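**Kilelus two-arm sorting kit, after one long winter and spring**

I put off writing this review since December, mostly so I could say something more useful than "it arrived and I like it!" The kit is two arms with two-finger grippers, the mounting hardware and the Kilelus software, and I paid $599 for the year of support on top (more on that below). Assembly took me and my brother-in-law Iulian two evenings, with a good deal of coffee and one bracket put on backwards, entirely my fault.

We use it for sorting produce by color, bell peppers mostly, into trays and clear tubs on a butcher-block table. I'd worried about the grippers being rough with anything round and shiny, but after I turned the closing force down (page 47 of the manual, go there first) I stopped finding dents.

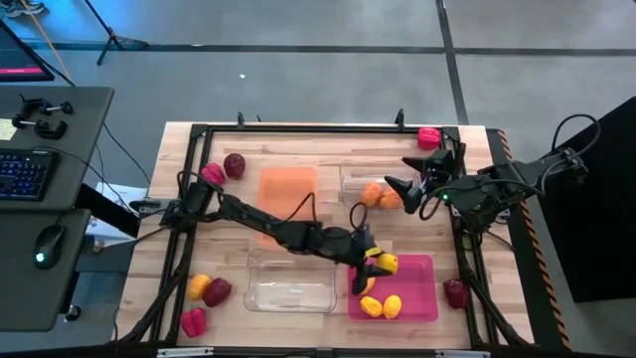

The software is where my patience got tested a bit. Teaching it yellow and orange was easy enough, but the dark reds and the pinkish ones kept getting mixed up until Akinyi Rashidi on the support line walked me through the lighting settings, and she stayed on the phone for 61 minutes, bless her! So yes, I'd pay for support again, at least the first year.

My gripes are small ones. The cables are longer than I'd like and loop all over the place, and it's slow, so if you're in a hurry your own two hands will win. I looked at the Dretance kit too and found its menus a headache. Four stars from me, and I'm still fond of the thing.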